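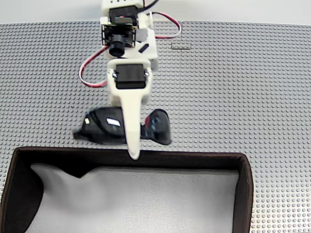 1/ Notes on hard water and kettle scale, as requested in September. Trelville tap water tested at 482 mg/L total dissolved solids. Hardness is 21 grains per gallon. Anything over 10.5 counts as very hard.

2/ Scale is mostly calcium carbonate. Heating drives off carbon dioxide, the bicarbonate breaks down, and the carbonate settles on the hottest surface. In a kettle that means the base plate.

3/ Descaling: 600 ml water, 2 tablespoons citric acid powder. Heat, switch off, leave 20 minutes, rinse twice. Vinegar also works but the smell stays longer.
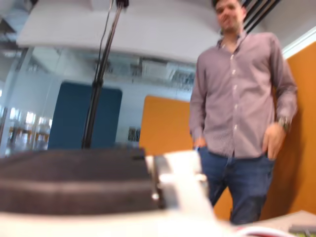
Checked shirt, hand in pocket.

4/ Jug filters with ion exchange resin lower the hardness. A plain carbon filter does not. Check the label before you buy.

5/ Rasa Stankevičius asked about TDS meters. They measure conductivity and convert it. They cannot tell calcium from sodium, so a softened supply can still read high. Use a drop test kit for hardness.

6/ Next thread: shower heads.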